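# Fold your laundry on a table. A real one.

I grew up folding on the bed, like everybody I knew. You dump the basket, you stand there hunched over, you make little towers of shirts, and then somebody sits down and the towers slide into each other. I did it that way well into adulthood and never once thought to ask why my back hurt every time I did towels.

Then we moved to the apartment in Sarthorpe, and the bedroom was so small that the bed touched three walls. No standing room at all! So I carried everything out to the dining table, grumbling the whole way, and that was the end of bed folding for me. I will happily argue with anybody about it (and I have, at length, at parties).

A bed is soft and too low. You lay a T-shirt on a comforter and the comforter sort of swallows it, so you smooth the left side and the right side sinks. On a table the shirt stays put. You can run your whole forearm across it and push the wrinkles out ahead of you, and half the time that's all the ironing I'm going to do anyway.

I do think you want a cloth on it, though. Bare wood is slippery and bare glass is worse, and I've had a stack of pillowcases shoot clean off the end like a tray of drinks. A plain cotton tablecloth gives things a little grip. Mine came from Flostidetti, the fabric place by the bus station, where I paid $2 a yard for the end of a bolt because it had a faded stripe down one side. It's been washed so many times now that the stripe has given up. It's never perfectly flat and I never iron it, and the folding comes out fine!

Color matters more than you'd expect, too. Go pale. Black socks vanish on a dark cloth, and so does that one navy shirt you swore was still in the dryer.

Now, order. I have opinions. I do jeans first and park them at the far corner of the table, out of my way, because they're heavy and easy and they make me feel like I'm winning. In half, legs together, then up in thirds, done. T-shirts come after, when I've warmed up, and those I don't rush. A T-shirt that's been sitting in a heap has a personality. You have to find the hem, find the shoulders, give it a shake, and start from something that looks like a shirt again. I know there are people who can pinch it in two spots and flip it into a perfect rectangle in one second. I've watched the videos. I've tried it 66 times if I've tried it once, and what I get is a burrito.

The folding boards aren't the answer either, if you ask me. I bought one made by Utusetti, a hinged plastic thing, and it does make every shirt the same size, and it also takes up a whole shelf for the other six days of the week. It went to the thrift store in October.

What about the fancy laundry rooms? A friend sent me a listing for a house with a built-in folding counter, stone top, 130 inches long, with a sink at one end. Gorgeous! Also the house cost more than I'll ever have, and I kept thinking how cold that stone would be on my arms in winter. For less than $200 you can get a perfectly good secondhand table and a cloth, and you can eat supper on it after.

If you can put that table anywhere near the washer, do it. I know not everybody can. Ours is down the hall, and I lose a sock on the trip about every other load. But having the machine in the same room as the folding changes how you feel about the chore, since you're not hauling it off to some other part of the house to be dealt with "later" (we all know about later). Keep your snacks and your mail and your computer on a different table, too. Once the mail gets onto the folding table, the laundry goes back to the bed, and then you're me ten years ago, hunched over and muttering at a towel.

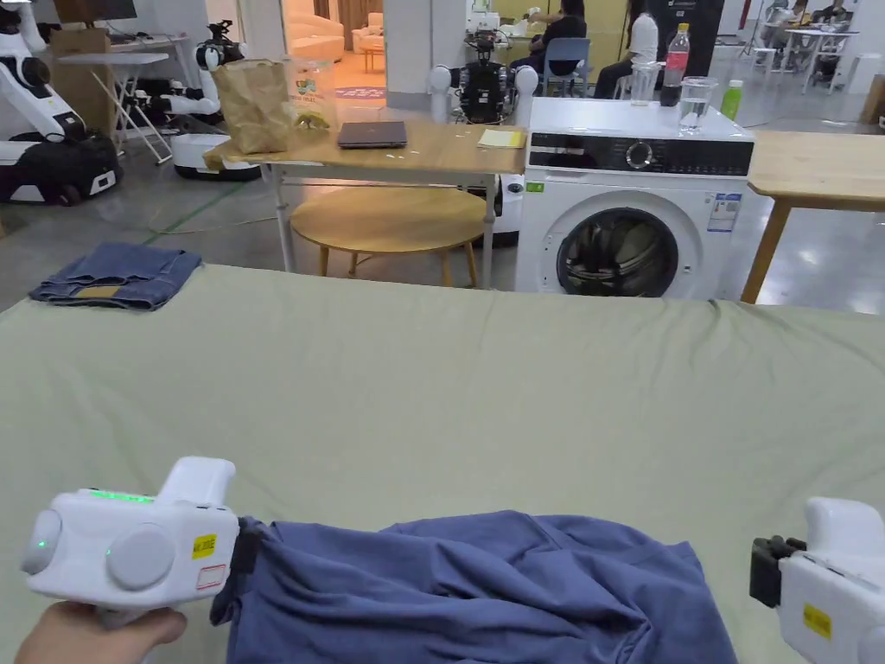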